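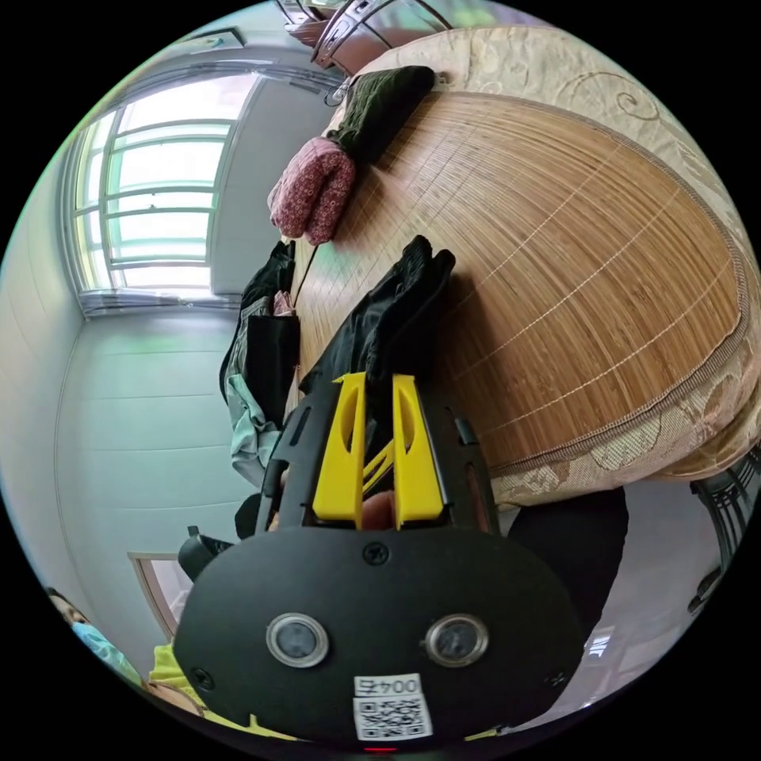
Why Do Some People Sleep on Bamboo?

Written by Zixuan Shen for the Prandport Children's Page
2021-04-03

Put your hand on your bed in the morning, just after you get up. It feels warm. Your body made that warmth during the night, and the bed kept it for you. In winter this is very nice. In summer it can be a problem!

When I was a child, our summers were hot and sticky, and my grandmother had an answer for this. At the beginning of the hot season she took a long roll from behind the wardrobe, put it on the bed and gave it a push. It opened with a sound like many small sticks falling down the stairs. It was our bamboo sleeping mat.

What is a bamboo mat?

A bamboo mat is a kind of hard, thin blanket that you lie on and do not pull over you. It is made of slats. A slat is a long, flat and narrow piece. The slats lie close together, side by side, and thread holds them in their places. Many mats also have a border around the outside, so the ends of the slats do not scratch your legs or catch on the bedspread.

You can put the mat on top of a sheet, or even on top of a thick quilted bedspread. The soft layer stays under it, and your body touches only the bamboo.

Is bamboo a tree?

It looks like a tree, but bamboo is a grass. It is a cousin of the grass in the park. Some kinds grow higher than a house. The stem is hollow, like a drinking straw, and it has walls inside at every joint. To make slats, people split the stem from top to bottom into strips, and then make the strips smooth.

Why does it feel cool?

Please think about this for a moment before you read more. Is the mat colder than the blanket next to it?

If both of them were in the same room all day, they have the same temperature. You could check it with a thermometer. But your skin is not a thermometer. Your skin notices how fast warmth is going out of it.

A fluffy blanket is full of tiny pockets of air. Air that cannot move is very bad at carrying heat away, so the warmth stays near you. Bamboo has a smooth, hard surface, and it takes the warmth from your skin faster. So you feel "cool", although the mat is not cold at all.

There is also a second reason. When you are hot, you sweat, and the sweat takes heat with it when it dries. On a soft mattress your body sinks down a little and the cloth closes around you. On a hard mat you do not sink so much. Small gaps between the slats let some air pass, and the sweat can dry more easily.

Try it at home

You need a metal spoon, a wooden spoon and a wool sock. Leave them on a table for one hour, away from the sun and the heater. Then touch each of them to your cheek.

Which one feels the coldest? Most children say the metal spoon, then the wooden spoon, then the sock. Now you know that all three have the same temperature – only the speed of the heat is different. My niece Cai did this test in March and she told me her cheek was lying to her. I think this is a good way to say it.

What about the pillow?

Some people use a summer pillow too, with a bamboo or straw cover. Others keep their usual soft pillow. A head on hard bamboo can feel strange, and in the morning you may have stripes on your face. The stripes go away by breakfast, or a little after it.

How to take care of a mat

The mat does not go in the washing machine. You wipe it with a damp cloth, in the same direction as the slats, and then you let it dry in a place with moving air. If you roll it when it is still damp, it can get mold, and then it smells like an old cellar.

Before bedtime, take everything off the mat. A bed is a very easy place to drop clothes. First comes one black shirt, then the trousers, and soon there is a pile in the middle and another one hanging from the side. On a soft bed you may not notice a forgotten button or a zipper under your back. On bamboo you will notice it.

A good way is to make decisions with each piece. Is it clean? Fold it and put it in the drawer. Is it dirty? It goes to the laundry. Did you wear it for one hour only, and you will wear it again tomorrow? Then it can wait on a chair or a hook. In my family we call these the "half clothes", and they have their own hook on the door.

Do not walk or jump on the mat. One slat can crack, and a cracked slat can give you a splinter. If you find one, tell an adult and do not try to pull it out.

When the nights become cool again, the mat is wiped one last time, dried well, rolled and tied with a ribbon. Then it goes back to its place until the next summer.

Words to remember

Slat: a long, flat, narrow piece of wood or bamboo.
Hollow: with empty space inside.
Quilted: made of layers of cloth, sewn together with lines of stitches.
Border: the strip that goes around the edge of something.
Mold: tiny living things that grow in damp places, often gray, green or black.

Something to ask at home

Ask the oldest person in your family how they slept on hot nights when they were small. Maybe they had a mat, or a wet towel on the window, or a bed on the balcony. Write down the answer or draw it, and bring it to the reading corner at the Prandport library.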